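Dobrar calças de ganga sem perder a tarde

Comece pelo cós. Abotoe, feche o fecho e estique a cintura na borda da mesa, com os bolsos de trás virados para si. Quem começa pelas bainhas acaba com um chouriço de ganga – falo com 17 anos de experiência em chouriços.

Junte as pernas, alise as costuras com a palma da mão e dobre ao meio 2 vezes. Azul-claro com azul-claro, escuro com escuro. Pilhas baixas, que as altas tombam sempre à hora do jantar.

Antes de guardar, leia a etiqueta cosida por dentro do cós. A letra é minúscula, mas costuma avisar daquilo que vai estragar.

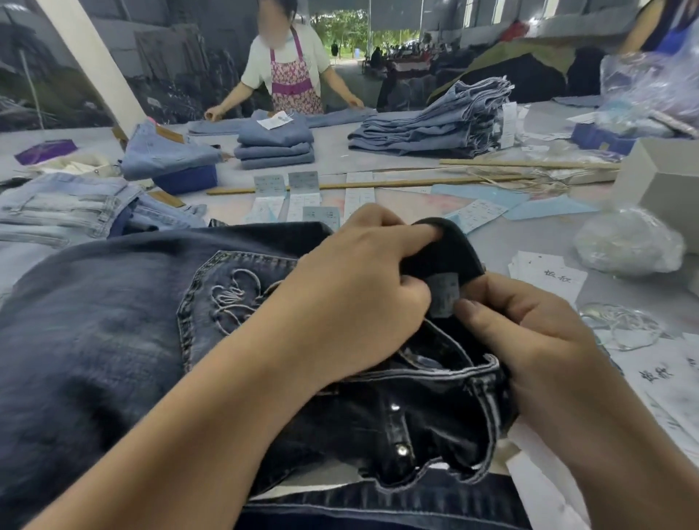 As calças escuras e novas ficam longe das toalhas brancas – a Grażyna Kozłowski ainda tem duas azuladas e não quer falar do assunto.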